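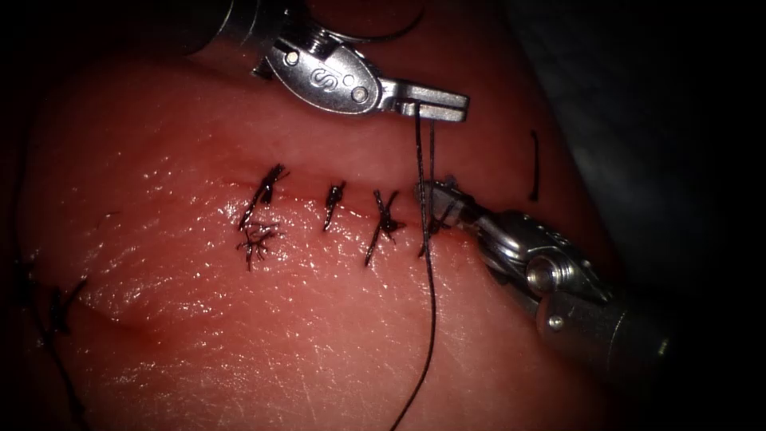

Sirneck 다이빙 로그 모음은 Sirneck 일대 포인트 12곳에서 레저 다이버들이 손으로 적은 로그북을 표 형식으로 옮긴 자료입니다. 한 행이 다이빙 한 번에 해당하고, 전체는 1404행입니다. 파일은 dives, sites, sightings, gear의 네 개로 나뉘어 있습니다. 검은 실 네 땀이 한 땀씩 따로 절개선을 잡고 있는 것과 비슷하게, 네 파일도 각각 따로 열고 고칠 수 있습니다. 서로 이어 볼 때는 dive_id와 site_id만 있으면 됩니다.

버전 및 관리
최종 수정: 8월 12일 금요일
정리: Liliana Valentini, Osvaldo Marras
포인트 좌표 확인: Mirko Donati
문의는 저장소의 이슈 게시판에 남겨 주세요. 메일로 온 수정 요청도 결국 이슈로 옮겨 적습니다.

파일 구성
dives.csv: 날짜, 입수 시각, 출수 시각, 최대 수심, 평균 수심, 수온, 시야, 조류 세기, 시작 잔압, 종료 잔압
sites.csv: 포인트 이름, 별칭, 입수 방식(보트 또는 해안), 바닥 지형, 대략적인 좌표
sightings.csv: dive_id, 관찰 생물의 통칭, 마릿수 구간, 관찰 수심, 비고
gear.csv: dive_id, 수트 두께, 탱크 용량, 사용 기체, 웨이트
압축을 푼 전체 크기는 약 100MB이며, 대부분은 함께 들어 있는 로그북 스캔본이 차지합니다. 표만 필요하면 scans 폴더는 받지 않아도 됩니다.

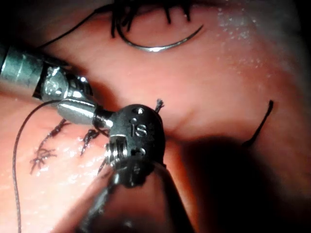 은색 손목 관절과 'IS' 글자가 있는 검은색 그리퍼

단위와 표기
수심은 미터, 수온은 섭씨, 압력은 bar입니다. 원본에 피트나 psi로 적힌 값은 변환해서 넣었고, 변환한 행은 unit_converted 열이 1입니다. 시각은 모두 현지 시각이고 초 단위는 없습니다. 빈칸은 원본에 값이 없다는 뜻입니다. 0으로 채우지 마세요. 특히 웨이트 열에서는 0이 실제로 웨이트 없이 들어간 경우를 가리킵니다.

조류 세기는 다이버가 느낀 대로 '없음', '약함', '보통', '강함' 가운데 하나를 고른 값입니다. 같은 날 같은 포인트에 들어간 두 사람이 '약함'과 '강함'을 따로 적은 경우도 있는데 그대로 두었습니다.

수집과 입력
Poto 선착장에서 출발하는 보트의 손님과 해안 다이빙을 주로 하는 Mistwood 클럽 회원이 로그북을 제공했습니다. 입력은 Raffaele Fontana가 맡았고, Rosario Monti가 원본과 대조했습니다. 잔압이 입수 때보다 출수 때 더 높게 적힌 행처럼 명백히 뒤바뀐 값은 두 칸을 맞바꾸고 비고에 swap이라고 남겼습니다. 글씨를 읽을 수 없는 칸은 추측하지 않고 비워 두었으며, 비고에 illegible이라고 썼습니다.

Poto 쪽 기록은 5월에 한꺼번에 들어왔고 그때 포인트 이름 표기가 많이 바뀌었습니다. 이전 버전에서 '큰바위'와 '북쪽 큰바위'로 나뉘어 있던 곳은 이제 site_id가 하나입니다. 예전 이름은 sites.csv의 별칭 열에서 찾을 수 있습니다.

관찰 기록
sightings.csv에서 마릿수까지 적힌 다이빙은 284회입니다. 나머지는 생물 이름만 있거나 관찰 기록이 없습니다. 관찰 기록이 없는 다이빙을 아무것도 보지 못한 다이빙으로 해석하면 안 됩니다. 로그북에 잔압과 수심만 적는 사람이 꽤 있습니다.

생물 이름은 통칭입니다. 학명으로 맞추는 작업은 하지 않았고 앞으로도 계획이 없습니다. '가오리'라고만 적힌 행을 만타로 바꾸거나, '상어'를 귀상어로 좁히는 식의 수정 요청은 사진이나 같은 팀의 다른 로그가 있을 때만 받습니다. 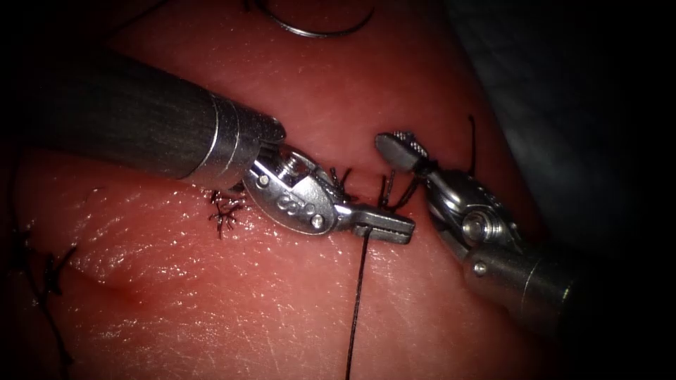
분홍색 조직의 봉합선 부근, 서로 가까이 다가간 두 로봇 팔의 그리퍼

알려진 문제
Martinelli 절벽의 수온은 컴퓨터 기종에 따라 차이가 큽니다. 기종을 적지 않은 로그가 많아 보정하지 않았습니다.
야간 다이빙에서 자정을 넘겨 출수한 행은 출수 시각이 입수 시각보다 작습니다. 다이빙 시간을 계산할 때 하루를 더해야 합니다.
시야 값은 '10~15'처럼 범위로 적힌 것이 섞여 있어 문자열로 저장했습니다.
나이트록스 사용 여부는 있지만 산소 비율은 절반 넘게 비어 있습니다.

사용 범위
포인트별 계절 비교, 로그 정리 프로그램 시험, 수업용 표 자료로 쓰기에 적당합니다. 감압 계산이나 다이빙 계획의 근거로는 쓰지 마세요. 수심 기록은 최대값과 평균값뿐이고 시간에 따른 프로파일이 없습니다. 개체 수 추정에도 맞지 않습니다.

개인정보
다이버 이름과 자격증 번호는 표에서 뺐고 스캔본에서는 가렸습니다. 가려지지 않은 곳을 발견하면 파일 이름과 쪽 번호만 이슈에 적어 주세요. 화면을 캡처해서 올리지는 말아 주세요.

인용
Valentini, Marras. Sirneck 다이빙 로그 모음. 사용한 버전의 태그를 함께 적어 주세요.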